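Home | Workshop | Kitchen | Club Notes | Tips A-Z | Contact

Filed under: Tips > Workshop > Student robotics

Pantry Packaging as Test Objects: Tips From the Grasping Project

The grasping project at the Prelby club has been running since May with a bin of ordinary grocery packaging. Purpose-made test blocks are fine for calibration, but they are all rigid and matte, and a student who tunes a grip on them will have to start over with a snack can. These tips were collected from the session notes kept by Gintarė Vītola and Nipon Sangkhawat. Most apply to any small arm with a two-sided gripper.

Choosing the packaging

Pick items that differ in stiffness first and shape second. A cardboard can and a thin plastic cup may be close in width and still need very different settings. Keep 24 items at most in the bin. Past that, students spend the session choosing.

Cups are the hardest of the common items. The wall deflects near the middle and is stiffer at the rim, so the first contact should be made at or near the rim. Close in small steps and stop when the reading rises on two consecutive steps. A single rise is often noise from the cable.

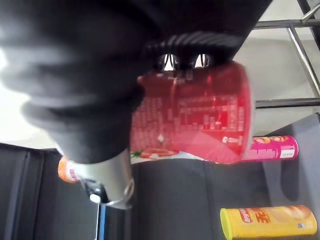
Finger pad against the rim of the red cup, cans on their sides near it.

Cans on their sides should be gripped across the short axis, at the midpoint of the length. If one end carries more weight, shift toward that end by a finger's width and try again. Do not chase the balance point further than that. Note the offset on the log sheet and move on.

Transparent jars are a separate problem. The depth reading may pass through the wall and return the contents, or return nothing. Aim at the lid, which is usually opaque, and work down from there by a fixed distance measured with calipers.

Keeping items usable

1. Put a strip of masking tape under each item and write the item number on it. Marker on printed packaging rubs off onto the pads.

2. Retire any cup with a crease in the wall. A creased cup closes early on one side, and the numbers from it cannot be compared with the earlier ones.

3. Clean the pads with a barely damp cloth after every 7 grasps on printed plastic. Ribbed pads need a soft toothbrush along the grooves. No solvent -- it hardens the rubber.

4. Check every lid before the run. A loose lid moves under load and looks like slip in the log.

5. Tie signal cables to the arm with hook-and-loop strips, leaving enough slack for full wrist rotation. Zip ties are acceptable on fixed sections only.

6. Wipe a steel tabletop along the grain. Reflections are the main trouble with steel: a colored jar puts a colored patch on the metal next to it, and a simple color threshold will box both as one object. Set the threshold on the empty top first, then with one item, then with two set well apart. 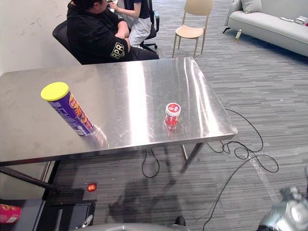
7. Store cans on end with the lids up. Lying in the bin they pick up flat spots, which change how they roll.

Log sheet

The Petrauskas sheet, named for the workshop that printed the first pad of them, has four columns: item, approach side, closing steps, result. Khalil Chamoun added a fifth for remarks, and that column is now the one read most often. Write the result as held, slipped or crushed. "OK" is not a result.

Run each item three times from the same start position before changing anything. Change one setting, then run three more. A full set takes roughly 4 minutes per item once the group is used to it, longer with cups.

Students preparing for the Braltard round should note that the rules allow one practice grasp per item. Use it on the cup.

Next month: trimming and gluing replacement pads.

Comments (3)

Vaida Lūse
Tip 3 is right about solvent. We ruined a set of pads with label remover and they were like hard plastic by the next session. For sticky residue, try a little dish soap on the toothbrush and let the pads dry overnight.

musska_bench
What closing step do you use for thin cups? Ours (the Musska arm, older controller) won't go below half a millimeter and we get a dent on about one in five.

Firouzeh Ranjbar
Half a millimeter is workable if you slow the closing speed as well. Also move the contact up toward the rim. We had dents until we did both, and I could not tell you which one fixed it because we broke the rule about changing one setting at a time.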